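Getting rid of the yarn (well, some of it)

June 4, 2022

So I finally did it. I weighed my yarn stash on the kitchen scale, one bag at a time, and wrote the numbers on the back of an envelope until I ran out of envelope. 146 balls! I've been knitting since college and I have finished, let's be generous, a sweater every other year. You do the math.

My friend Rory Innes says to sort by weight first and color second, and I fought him on it for ages because color is the fun part. He's right though. When you want a worsted for a hat you don't care that it's sitting next to a pretty teal sock yarn.
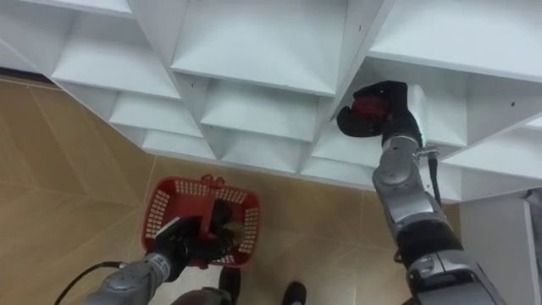 White cubbies, slanted shelves.

The big surprise was how much half-used stuff I had. There was a whole bag of gray Brandemau left over from a blanket I made back in March, plus 3 skeins of Zorkell lace that I bought on vacation and have been scared of ever since — it tangles if you look at it. The lace is going to Keir Cowie, who likes that kind of suffering. The gray I'm keeping (mittens, probably, or a cowl if I get lazy).

Anything under half a ball went into a scrap pile for granny squares. I also tossed a lot of labels and then wished I hadn't, so now I tape one to a card with a bit of the yarn wrapped around it.

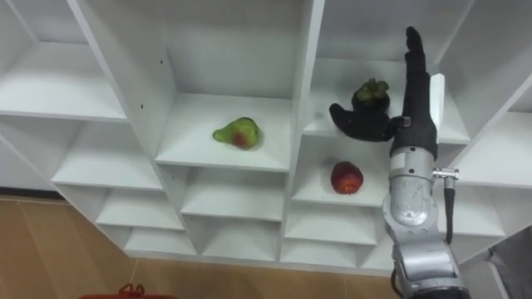 Do I need to wash old yarn before I use it?
Only if it smells musty or feels dusty. I soak mine in cool water with a little wool wash and hang it to dry.

Next up is the needles, and I'm dreading it.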